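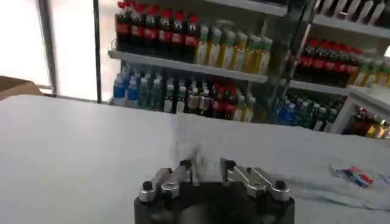

这一阶段的钱主要花在了什么地方？

主要花在夹爪的两根手指和驱动它的传动件上，其次是线缆、接插件和腕部相机的固定座。机械臂本体没有再花钱。

9月
Warrier 小组，Morkirness 共享工坊

致 Zonditby 小额资助项目：

按照约定，现提交 Warrier 夹爪项目第二阶段的进展报告。第一阶段报告里写过的背景这里不再重复，只写变化。项目目标没有改动：做一只装在小型机械臂末端的两指夹爪，能从普通货架上拿下瓶装饮料，放到旁边的桌面上，再放回去。加工和装配都在工坊里完成，图纸最后公开。

一、机械部分

夹爪主体沿用上次报告里的深灰色外壳，外形没有变化，里面的安装板重新做过。旧安装板上有两个孔位和机械臂法兰对不齐，上一阶段是靠把孔锉大来解决的，每次拆装以后夹爪的朝向都会偏一点，需要重新标定。新板加了定位销，拆下再装回去以后，标定数据可以继续用。

手指是这一阶段改动最大的地方。第一版用的是打印件，夹空瓶没有问题，夹满瓶时指根会弯，瓶子往下滑。现在两根手指都换成了银色的金属叠片结构，左右对称，外侧各用黑色螺栓固定。采用叠片是考虑到工坊的铣床排队时间长，薄板可以自己切，切坏一片只换一片。缺点是装配时要逐层对齐，有一次没有对齐就锁紧，指尖合拢后一边高一边低，拆了重装。为此做了一个简单的对齐夹具，现在放在装配台的抽屉里，其他成员也可以用。

最大开口定在90毫米。这个数字是从瓶子直径和货架上相邻瓶子的间隙两方面折中出来的。开口再大，手指张开时会碰到旁边的瓶子；再小，对大一些的瓶子就没有余量，视觉定位稍有偏差就会顶到瓶身。目前没有计划再改。

指尖内侧的防滑面还没有定下来。试过两种橡胶片，一种太软，夹几次以后边缘就翘起来；另一种够硬，但是在光滑的标签上会打滑。下一阶段准备试薄硅胶，先不用胶粘，用压条固定，方便更换。

传动部分换过一次丝杠。原来的丝杠是从旧打印机上拆下来的，回程间隙大，合拢力忽大忽小。新丝杠买的是成品，长度多出一截，在工坊里截短后重新倒了角。换上以后合拢动作平稳了，噪声还是偏大，拆开检查没有看到干涉，估计和电机座的刚度有关。这一项不影响使用，放到后面处理。

二、腕部相机和线缆

相机装在腕部，朝向指尖，画面下方能看到两根手指的上半部分。这样安排的好处是程序可以随时知道手指的实际位置，不完全依赖电机编码器。坏处是近处的东西容易虚，指尖前面一小段距离内的图像只能用来做粗略判断。

相机座改了三版。第一版螺丝孔太靠外，拧紧时塑料开裂。第二版能用，但相机往前伸得太多，机械臂靠近货架层板时相机先碰上去，有一次把镜头外圈蹭出了划痕，不影响成像。第三版把相机往后收，同时抬高，目前没有再碰过。

线缆是这一阶段耗时最多的小问题。相机线和电机线原先绑在一起走，电机一动，图像就丢帧。一开始怀疑是软件，在 Usivar 里查了两个晚上的日志，没有结果。后来把两根线分开走，丢帧就没有了。现在相机线走臂的外侧，电机线走内侧，中间用扎带分段固定，肘部留了弯曲余量。肘部那一段线的外皮已经有磨痕，下一阶段要加护套。

三、软件

控制程序仍然跑在 Usivar 上，也就是第一阶段搭起来的那套框架。本阶段完成了以下工作：

夹持力改为分段控制。手指先快速合到接近瓶身的位置，再慢速合拢，电流到达设定值后停住。设定值目前按瓶子种类手工填写，没有自动判断。

增加了中途停止。按下急停以后，程序会记住当前步骤，解除急停后由操作的人决定是继续还是退回起点。以前急停以后只能整套重来，调试时很费时间。

瓶子的识别仍用瓶盖作为主要依据。架上有可乐、茶和水，瓶盖颜色不同，在光线均匀的时候比看标签可靠。标签会转到背面，瓶盖不会。同一种颜色的瓶盖排成一行时，程序有时会把相邻的两个认成一个，夹爪就会往两瓶中间去。加了一条按瓶盖宽度检查的规则以后，这种情况少了，还没有完全消失。

玻璃门的反光还没有处理好。门开到某些角度时，斜着的门框会挡住一部分货架，玻璃上又叠着反光，程序会把后面的瓶子判断得比实际位置远。目前的做法是规定门的开启角度，并且让机械臂避开门框那一侧。这是权宜办法，放到别的货架上就不适用了。

另有一个没有写进计划的工作：桌面的识别。放置瓶子之前要知道桌面高度，也要知道准备放的那一块是否平整。桌上的零碎东西，比如包装纸，程序现在会当成桌面的一部分，对高度的估计影响不大，但瓶子如果压在上面会站不稳。准备在下一阶段加一个颜色上的检查，凡是和白色桌面差得多的区域一律不放。

四、测试

测试在带饮料货架和白色桌子的那块区域进行，窗边光线强，一天之内变化也大。白天和晚上的结果差别明显，所以测试记录里都写了时段。上午靠窗一侧过亮，左边的瓶子边缘容易丢失；傍晚以后开顶灯，结果反而稳定。

到本报告提交时，夹取动作一共记录了1,239次，包含失败的和中途叫停的。这个数字里有相当一部分是重复同一个位置、同一种瓶子，用来调夹持力的，不能当作成功率的依据。真正按完整流程做的，也就是从架上拿下、放到桌上、再放回架上，是457次。完整流程的记录表已经整理好，随报告另附，每一行写了瓶子种类、层位、时段、结果和备注。

几点可以从记录里看出来的情况：

上层比下层好做。机械臂进入下层时，腕部要压得很低，相机看到的大部分是上面那块层板的下沿，能用的图像很少。

满瓶的水比满瓶的可乐难夹。水瓶的瓶壁薄，夹紧时会瘪，瘪了以后夹持力读数下降，程序以为没有夹住，继续加力，瓶子变形更厉害。现在给水瓶单独设了较低的上限，并且关掉了自动加力。

放回架上比拿下来难。拿的时候偏一点，手指的导向面能把瓶子带正；放的时候偏一点，瓶底会磕到层板的前沿。放回失败里多数属于这一种。下一版准备在接近层板时先抬高一小段再往里送，代价是动作变慢。

测试期间掉过瓶子，都是塑料瓶，没有人受伤。有一次瓶盖摔松，水流到了桌脚旁边的插座附近，当时断了电，擦干以后检查过才恢复。之后把插座挪到了桌子另一侧，并且规定测试时插座不放在地面。

五、时间和经费

本阶段投入的工坊机时约52小时，主要是切板、钻孔和做夹具，调试和写程序的时间没有计入。机时比申请书里估计的多，多出来的部分几乎都在手指上。叠片的轮廓改过几次，每改一次就要重切一批。

经费没有超支。手指和丝杠按预算执行。相机座的三版都用工坊现有的边角料打印，没有单独支出。线缆一项比预算高，原因是第一次买的接插件型号不对，不能退，已经放进工坊的公用零件盒。高出的部分从备用金里出，票据已经扫描，和记录表放在同一个文件夹。

六、和原计划不一致的地方

原计划在本阶段结束时完成下层货架的测试，现在只做了一部分。申请把下层的完整测试移到下一阶段，和放回动作的修改一起做，这样不用为了旧动作再测一遍。

原计划里的自动识别瓶子种类没有做完。程序能分出可乐、茶和水，但是对下层混放的那些瓶子，包括几种透明瓶和标签颜色相近的瓶子，分得不好。我们希望把目标改成只支持事先登记过的瓶子，没有登记的一律不夹。这个改动会影响申请书里的一句承诺，请 Zonditby 方面确认是否接受。如果不接受，需要另外安排时间采集图像。

原计划在本阶段公开图纸，推迟了。手指和安装板的图纸已经可以公开，相机座还要再改一次，希望一起放出去，免得别人照着旧版做。

七、下一阶段的安排

先做指尖防滑面和肘部护套，这两项都不需要新的加工。然后改放回动作，改完以后测下层。玻璃门的问题排在后面，如果时间不够，会保留现在规定开门角度的做法，并在文档里写清楚。

图纸、零件清单和装配说明会在 Morkirness 的公共资料架和 Usivar 的项目页上各放一份。装配说明目前写到手指对齐那一节，传动部分还缺配图。

每周日下午是 Warrier 小组固定使用测试区的时间。Zonditby 方面如需到现场查看，请提前告知，我们会把完整流程所用的瓶子和记录表准备好。其他时间也可以来，但测试区可能被别的项目占用，机械臂不一定能通电运行。

需要 Zonditby 答复的有两件事：一是下层测试移到下一阶段，二是瓶子识别范围的调整。第二件比较急，收到答复以前，识别部分的程序先不动。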